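How to fold a tank top or tee with ribbed trim (so the neck doesn't go wavy)

Quick one today. Been sorting summer tops for the Grerby swap on Saturday and there's a pile of soft cotton ones with contrast trim. Trim is the problem. It's thicker than the shirt, it grabs, it twists, and if you fold it twisted it stays twisted.

What you need

A flat surface bigger than the shirt. Two hands. That's it. No folding board. I own one, the Abdella, it's under the bed.

Step 1. Find the trim

Straight out of the basket it's just a lump. Don't go hunting for the hem yet. Look for the ribbing and follow it along with your fingers till you know which loop is the neck and which are the armholes or sleeves.

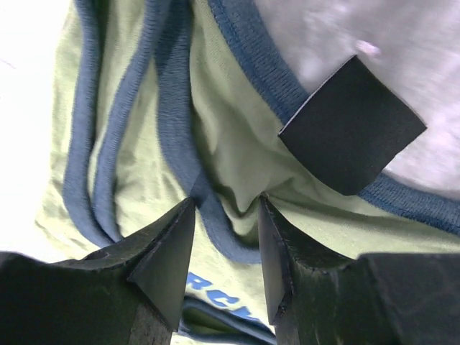
Pale green cotton, slate blue ribbing. Bunched up, follow the trim.

Then hold it at the shoulders, one shake, lay it down. If it's inside out fix that now, not at step 4 like I did.

Step 2. Flatten

Turn it sideways, hem to your left, neck to your right. Left handed? Swap it. Smooth from the middle out to the hem. Pull the side seams straight but dont stretch the ribbing. Stretched ribbing is how you get the lettuce edge.

Step 3. Long folds

Near side first. Fold it in toward the middle in one long panel, hem to shoulder. Then take the far edge, one hand by the hem and one up by the armhole, lift both together and bring it over.

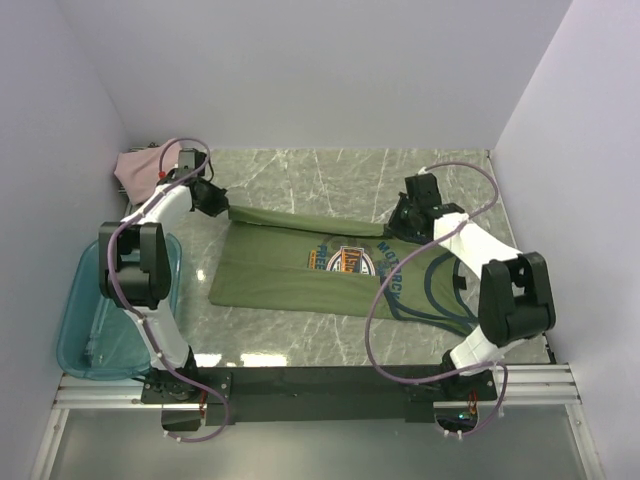 Prints need a bit more care than plain shirts. Old thick ones crack if you press a crease into them, so fold softly over the print and leave it puffy. On a shirt like the one with FREE across it in dark blue, the near panel goes right over part of the graphic, and that's fine, just don't run your palm down it hard. If the print is really stiff put a sheet of tissue in there. I get mine from Grustcombe, 80 sheets a pack, lasts forever.

Step 4. Sort the neck

Check the neckband before you go any further. Is it doubled over on itself? Poking out in a little point? Pinch the ribbing between finger and thumb, ease it flat, let go. Do the same for any trim showing at the sides. Takes 20 seconds and it's the bit everyone skips.
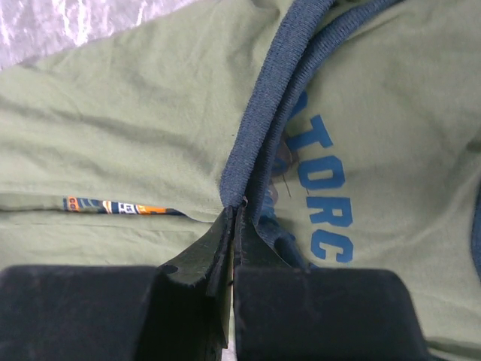

Step 5. Finish

Hem up to the middle, then once more to the neck. Small drawer, go in thirds instead. Stand it on its edge if you file your shirts, or stack them flat with the necks alternating so the pile dosen't lean.

If it still looks lumpy

Open it back to step 2. Nearly always an armhole that's rolled under. Heavy sweatshirts need a different fold, I'll do those next week.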